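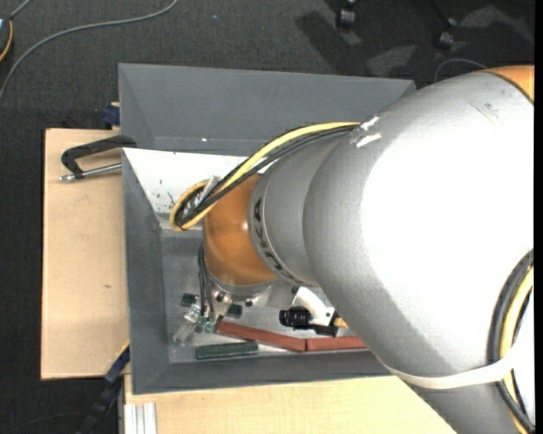
Photo: Thabiso Lekota / Miltesix

Hello, and thanks for looking us up! I'm Thabiso Lekota and I run Miltesix, a small firm in Proltbridge that sorts, mends and sells second-hand storage bins – the deep, grey, high-sided sort that workshops and packing rooms get through by the dozen.

I started in August with 76 bins from a warehouse that was closing down, and nowhere to put them except my brother Paul's yard. He was very good about it until it rained. We've now got a proper unit on Rikolport Lane, and at the last stock check we had 338 bins on the shelves, plus a heap of odd lids I keep meaning to match up.

I like a bin with sloping walls, myself. Small parts slide back to the middle and you're not scraping about in the corners for the last few (my knuckles have opinions on this). A worn floor doesn't bother me either. Scuffs and scratches are fine and we knock a bit off the price for them, but anything split goes for recycling.

There are 3 of us here most days, and we're happy to help you work out sizes if you send us the measurements of your shelf or bench. Bring a few of the things you want to store as well – it saves a lot of guessing. Collection is from the side door, and the kettle's usually on.

Page last updated 7 March 2026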